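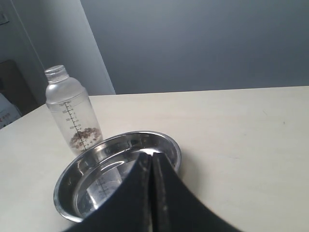
October, evening session
Notes by the Plitier quilt group speaker

Start with the Mamer kit. Hold up the bad block first. The pattern promises a lap quilt in 20 hours. I doubt it. It has 1,442 pieces, and I'd spent 190 hours before I got near the binding.

Ask who still trusts printed seam allowances. Pause.

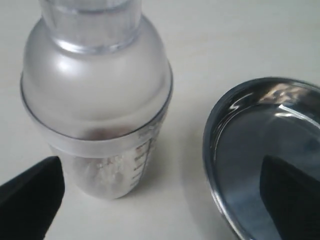

Then the Jundness ruler, which is meant to cure wonky points. Mine were just as wonky, only slower. Show the 6 test blocks, pass them left.

Beaulieu wadding: they say no pre-wash. Wash a scrap anyway and measure it yourself.

Questions, then swap table. Bring spare pins.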